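Will a robot ever pick up my kids' toys?

My sister-in-law Saskia sent me a link in April with the message "your prayers are answered" and a whole row of party emojis. It was a story about robots learning to tidy up. I read it standing in the laundry with a wet towel over one shoulder, and then I fell down a hole and read everything else I could find until well past 11 pm.

So, where are we at? I've wanted a machine to do the chores since I was a kid watching Mum iron tea towels (who irons tea towels?!). We've got a dishwasher, and a robot vacuum we call Brurkel that eats socks and gets itself wedged under the couch. I love Brurkel. But Brurkel can't pick anything up, and picking things up is 90 per cent of my life.

What the clever people seem to be working on is pretty much the stuff on my lounge room floor. Blocks! Stars and hearts and cubes, on a nice bit of timber, with a gripper coming down to deal with them.

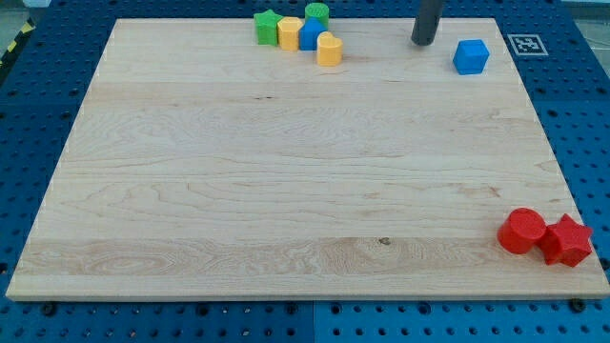
Why blocks are harder than they look

My first thought was that my four-year-old could clear that board in no time. Then I had a proper look at the green star and the yellow heart, all bunched in with their mates, and tried to work out where I'd grab if I only had a stiff pair of tongs. A cube is easy enough, you squeeze the sides. A star has points going everywhere, and if it's jammed up against a hexagon you've got to get your tongs in there without shoving the lot across the board. I tried it with the salad tongs and our own blocks after tea and dropped 7 out of 19. Corey did worse and blamed the tongs.

And that's with hard plastic that keeps its shape. Think about a fitted sheet! Or a school bag with half a banana in it.

My mate Rajitha works in a warehouse and reckons the machines there are brilliant with boxes and hopeless with anything floppy, so maybe the washing pile is safe from them for a good while yet. I'd settle for blocks, to be fair. If somebody sells me one that does blocks and Lego I'll clear a spot for it next to Brurkel's charger.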